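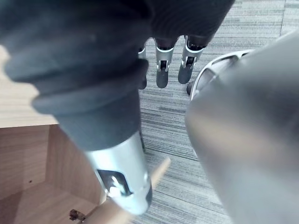
Fingers of a robotic hand with silver metal joints and dark gray tips.

Susari Summer School on Machine Learning: Frequently Asked Questions

Who may apply?
The school is open to doctoral students, master's students in their final year, and early-career researchers in machine learning or a related subject. Applicants from industry are considered if places remain after the academic selection.

How many places are available?
The school admits 60 participants. Applications are reviewed by the program board after the deadline, and the order in which they arrive has no effect on the outcome.

What does an application consist of?
Applicants submit a curriculum vitae, a statement of interest of no more than one page, and one letter of reference. The letter must be uploaded by the referee through the Ciltetti application portal. Letters sent by email will not be considered.

What is the registration fee?
The fee is $1,340. It covers all lectures and laboratory sessions, course materials, lunches, and the school dinner. Travel and lodging are not included.

Is financial support available?
A limited number of fee waivers are awarded each year. Applicants who wish to be considered should check the relevant box on the form and add a short explanation of their circumstances. A request for a waiver is not seen by the reviewers.

Where is the school held?
Lectures take place in the Marino Building. Registration and the help desk are in Room 308 of the same building. Poster sessions are held in the ground-floor lobby.

Where can participants stay?
Rooms have been reserved at the Dastwood Residence and may be booked through the portal once admission is confirmed. Unclaimed rooms are released at the end of June. Participants may also make their own arrangements.

Must I present a poster?
No. Participants who wish to present should submit an abstract with their application. Work already published elsewhere is welcome, provided the original venue is named. Posters should be in portrait format, A0 or smaller.

Is a certificate issued?
Certificates of attendance are issued to participants who attend all 5 days. Those who need academic credit should ask their home university beforehand whether it accepts the certificate. An optional written assignment may be submitted by the end of August and will be noted on the certificate.

Will lectures be recorded?
Recordings of the morning lectures are made available to registered participants. Laboratory sessions are not recorded. Remote participation is not offered.

What is the cancellation policy?
The fee is refunded in full, less bank charges, for cancellations received before the end of May. No refunds are given after that. A place may not be transferred to another person.

Can you provide a letter for a visa application?
Yes. Letters are issued on request to admitted participants who have paid the fee. Please give your name exactly as it appears in your passport.

Whom should I contact with other questions?
Please write to Leonora Dagdag, School Secretary, using the contact form in the portal.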